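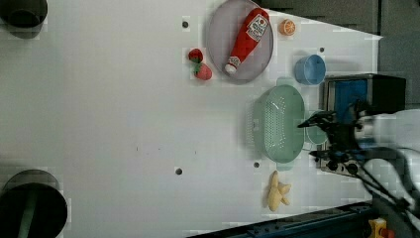
*Top-down view of the play kitchen table, arm coming in from the right.*

Hello again from the back half of the Kolwood shop! I promised an update on Flekden (the arm, for anyone who joined this month) and I have been putting it off, mostly so I could write one where the thing moves. It moves!

If you missed the last couple of newsletters, Thitima Bunnag and I have been building a tabletop setup that we can drive by hand and record as we go, and later we want to see if it can learn a few kitchen chores from the recordings. Toy kitchen chores, anyway. The table is set with a plate, a ketchup bottle, strawberries, a banana, a toaster oven, a blue cup and the famous green colander. Colander is the one everybody asks about when they walk past, so I'll start there.

Picking up something with a couple hundred holes in it sounded easy to me. Grab the rim, lift, done. Our first 11 tries on the rim were a mess. The fingers came in a hair too low, pushed, and the whole thing skated across the table like an air hockey puck. Thitima thinks the table is too slick. I think I was driving too fast. We're both a little bit right, and we've agreed to slow the last stretch of every approach way down and see how that feels.

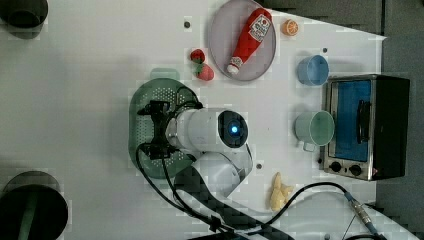

**ON THE BENCH: CABLES, CABLES, CABLES**

The biggest time sink this month was cable routing, and I'm sorry to report it isn't over. Everything on the wrist needs a wire, and every one of those wires wants to be shorter than it is when the arm reaches out and longer than it is when the arm folds up. We let the loops hang for now. That works fine over the middle of the table, but on the long reaches they drag, and one evening they took a strawberry with them. I laughed so hard I forgot to hit pause.

Waraporn Thongdee stopped by and suggested a spring arm overhead, the kind you see holding up a hose at a car wash. I love this idea. If you have one in your garage, or anything like it, please come find me!

We also went back and forth on finger grip. Bare fingers slid, foam pads ripped, and the rubber sleeves I ordered from Meesuk were a size too big (my fault, I measured with the calipers in inches and ordered in a hurry). So there's blue tape on the fingers for the time being, and the proper sleeves are on order in the right size.
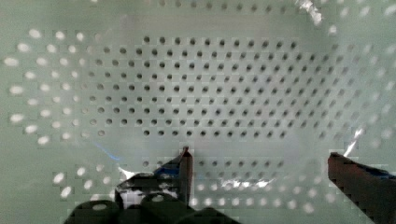

*Wrist camera, looking down into perforated green plastic. Fingers open.*

I had no idea how much trouble the holes would give us on camera. With light behind them they glow white, and with none they go nearly black, so one wall can look completely different from the wall next to it. Add a couple of shiny glare spots and it's a lot to sort out on a little screen. Thitima wants to diffuse the lamps with a shower curtain liner. I said go for it, as long as it's clean.

As of this writing we have 170 recorded runs saved, and I'd call most of them usable. The early ones are pretty wobbly.
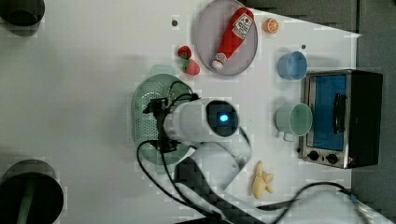
The other thing on my list is putting everything back in the same spot between runs, or at least close to it. Right now we eyeball it. I'd like to print a paper map with outlines and lay it next to the table, so whoever is resetting can check the plate and the cups without calling across the room to me. Moving things around on purpose comes later, once the arm is dependable with a layout it knows.

Things we could use: a spring arm or hose balancer, a roll of wide Velcro, and 2 more people willing to learn the controls. It takes an evening to get comfortable and no programming at all. Waraporn picked it up faster than I did. We'll be bringing the setup to the Tremthorpe open house at the end of April too, if I can figure out how to get the table through the door with the rail on.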